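4. Setting Up and Checking the Simulated Block Task

This section covers the tabletop block task used in the Ledurard benchmark. It assumes that Flirix is installed and that you have finished the renderer test in Section 3. If the test failed, fix that first. Policies trained on scenes with missing shadows or textures can't be compared with the published results.

4.1 Loading the scene

1. Open Flirix and choose New Session.
2. Select the room preset "corner_table". The room, table, arm and blocks load together.
3. Set the control rate to 17 steps per second.
4. Set the episode limit to 300 steps.
5. Press Reset twice. The first reset places the objects, and the second settles the arm in its start pose.

Note: The start pose keeps the gripper raised over the table. If the arm loads lying flat, the joint file is from an older release. Replace it and reload.

4.2 Lighting and surface variation

The Ledurard method depends on changing how the room looks between episodes while the task stays the same. Wall color, floor texture, light direction and camera tilt are all drawn again at every reset. The floor textures can look odd, with patches and lines that don't belong in a real room. Leave them in. In our runs, removing the odd textures made the policy worse at ignoring the background.

1. Open the Variation tab.
2. Turn on Walls, Floor, Light and Camera.
3. Leave Object Color on Narrow. The Wide setting is for the color-sorting task only.
4. Set Shadow Strength to High for at least part of the training set.
5. Press Preview and step through several draws before you save.

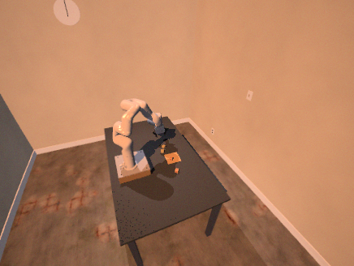

Hard shadows are the most common cause of failed grasps early in training. The policy tends to treat a dark edge on the table as the edge of a block and closes the gripper short of the target. This usually fades after the second training stage. If it doesn't, check that the depth channel is being read - a policy running on color alone will keep making this mistake.

Caution: Do not change Light and Camera by hand after you press Save. The preview will update but the saved variation file will not, and your evaluation will run on different scenes from the ones you looked at.

4.3 Collecting episodes

1. Choose Scripted Expert as the data source.
2. Set the number of episodes to 200 for a trial run.
3. Enter a random seed and write it in the run log.
4. Press Collect.
5. When collection ends, open the episode list and sort by Result.

A trial run takes around 6 hours on a single graphics card. Failed episodes are kept by default, and the Salminen filter removes them at training time. Don't delete them from the folder yourself. The filter also uses them to set its cutoff for slow or hesitant motions.

Note: Blocks that start very close together are allowed. The scripted expert picks the one with more open space beside it. If neither block can be gripped, the episode is marked "blocked" and left out of the success rate.

4.4 Evaluating a policy

1. Load the policy file in the Evaluate tab.
2. Select the held-out variation file, not the one used for collection.
3. Turn off Scripted Expert.
4. Press Run and leave the window open until the report appears.

The report gives a success rate for each lighting group. Compare the groups before you look at the total. In the Stalanau comparison, two policies had nearly the same total, but one of them lost most of its points under low, side-on light. The total alone would have hidden that.

Save the report in the same folder as the policy file and the seed. To repeat an evaluation, load all three and go back to step 1. For real-arm transfer, continue to Section 5.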